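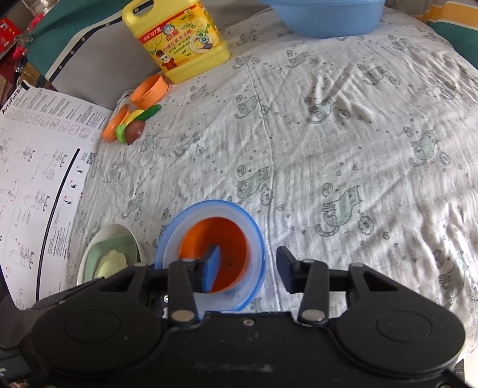

Bedroom and play corner check, with comments

Grudham Lettings and Childcare Support, form revised March. Property: Drendcombe, upstairs back bedroom. Checked 9/14/19.

Marks used: OK, ACT (do something), QUERY (I am not convinced either way). Comments are mine and are meant to be read, not filed. Last time the sheet came back with every box ticked and the comments column untouched, which tells me how closely it was looked at.

1. Bed and bedding

1.1 Bed usable as a bed. ACT. Most of it is taken up with the cat and fish blanket and what is on top of that. I was told it gets cleared by bedtime. Perhaps it does. I would want to see it at bedtime before I tick anything.

1.2 Blanket suitable for age of child. QUERY. Muslin is light and lets air through, so fine as far as it goes. The form asks "suitable" without saying for whom, and a blanket that suits a four-year-old is a different matter for a baby. Age to be written on the form in future.

1.3 Blanket washed on a regular basis. QUERY. The answer I got was "often". Often is not a date.

2. Toy food and dishes

2.1 Small parts. ACT. There is a slice of orange, a banana, a cucumber, a lime slice and a brown one that could be an onion or a mangosteen, depending who you ask. All to be put through the small parts gauge one at a time. The Lirnex guide says a set "marketed as suitable" can be passed on sight. I don't accept that. The people doing the marketing are the people selling it.

2.2 Slices and joins. ACT. Run a thumb round the cut faces of the citrus pieces and feel for sharp seams. If a piece comes apart, check each half as well.

2.3 Pot, cup, bowl and plates. QUERY. The orange pot has two handles, so pull both. The bowl with the blue rim should be flexed gently and looked at against a window for cracks, which are easy to miss in see-through plastic. Someone also needs to settle whether the bowl and the white oval plate belong to the play set or came up from the kitchen. If they are used for real meals they should not live on a bed.

2.4 Pale yellow bun or biscuit in the green dish. QUERY. It is a toy. It also looks enough like something to eat that I would expect it to be bitten sooner or later. Check for tooth marks and bin it if the surface is broken.

2.5 Storage. ACT. No box or tub was offered when I asked where the set is kept. "It gets put away" is not a place.

3. Cleaning products

3.1 Products kept out of reach. ACT, and the most serious item on this sheet. A large yellow jug of dish soap was standing right behind the toy pot. It is a bright container with a handle, next to toy fruit and toy crockery, on a surface a small child can climb on to. I have heard that it was only for washing the toys and that it would be moved in a minute. Wash the toys at the sink. The soap stays downstairs in a high or locked cupboard.

3.2 Cap secure. QUERY. Try it yourself with one hand. Child-resistant closures vary, and plenty of soap bottles have nothing of the kind. Do not take the label's word for it.

3.3 Rinsing. ACT. Any piece washed in soap should be rinsed under the tap until there are no suds, then stood to drain. Hollow pieces hold water, and I have yet to meet a household that empties them every time.

4. Chair or stand, and its paperwork

4.1 Assembly instructions kept. OK, up to a point. The big AutoFull sheet was spread along the left side of the bed. Full marks for not throwing it out. It should be folded and put in the house folder before it gets torn or drawn on.

4.2 Assembly complete. QUERY. Go through the sheet against the finished article, including the circled crosses, which tend to get skipped. I was assured it was "basically done". I have written that down exactly as said.

4.3 Fixings. ACT. Tighten everything, then check again after 11 days of use. Any spare bolts or washers to be found and bagged today. If there are spares, I want to know why.

4.4 Weight. QUERY. The form gives 100 as the limit and does not say kilos or pounds. Naylor, who printed it, have been asked twice. Until they answer, leave the box blank.

5. Floor and access

5.1 Clear way from bed to door. To be measured at the return visit. The old form gives a minimum of 300, presumably millimetres, and that strikes me as mean for anybody carrying a child.

5.2 Paper on floor. Keep the instruction sheet off it. Large smooth paper slides.

Result: not passed. Item 3.1 to be put right the same day, the rest within 5 days. A phone call saying it has been done will not be enough, and the return visit will start with the soap.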